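My first handball match in a full hall

Before I moved here I had never seen a handball match. In the place where I grew up we had football, and in winter we had football on the television. So when Rosalie Marti, who sits opposite me at work, told me that she had a spare ticket for Friday, I said yes mostly from politeness.

The match was Lendari against Warko, the last one of the regular season. Lendari needed one point to stay in the division. Warko were already safe and had nothing to play for, and I thought this would make the evening a bit flat. I was wrong about this.

We took the tram to the hall and already at the second stop it was full of green scarves. An old man gave me one to hold while he looked for his glasses, and then he did not want it back until we had arrived. Outside the doors there was a drum group of teenagers, and also a man who sold sausages and shouted the names of the players between the customers. I learned four names in this way before I had seen anyone play.

The hall has 3,285 seats and all of them were sold. Rosalie said that in January, when the team lost six matches one after another, only 849 people came to the game against Skudness. She was one of them. She told me this with some pride, and I think she has the right.

What surprised me most was the speed. In football I can look away, drink something and come back. In handball somebody has scored two times while I was reading the name on a shirt. I also did not expect how much the players push each other, and how calm they are about it afterwards.

At half-time Warko led 14 to 11. The people in our row became very quiet and ate. I asked Rosalie about the goalkeeper, Győri, because he had not saved much. She answered that he always starts badly, and that I should wait.

In the second half he saved a penalty with his foot, and after this the noise did not stop any more. With one minute left the score was equal. Warko had the ball and a free shot from the left side, and Győri pushed it onto the post. The whole hall was standing, me also, and I had somebody's elbow in my ear. It finished 26 to 26. Lendari stay up.

We did not get home before midnight. My voice was gone the next morning, and my mother asked on the telephone if I was ill. I have told her that I was at a sports event, which made her more worried.

A basket on a white table:

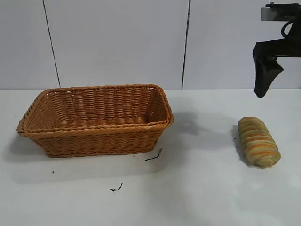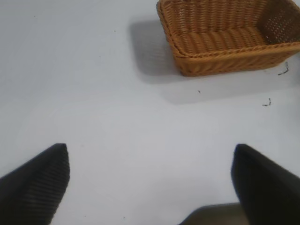
Next season

The new season begins in the autumn and Rosalie has already sent me the price list. A season ticket for the standing side costs 100, and for a seat it is more. I think I will take the standing side, as I did not use my seat in the last ten minutes anyway. First I want to learn the rule about the steps, which two people have now explained to me in two different ways.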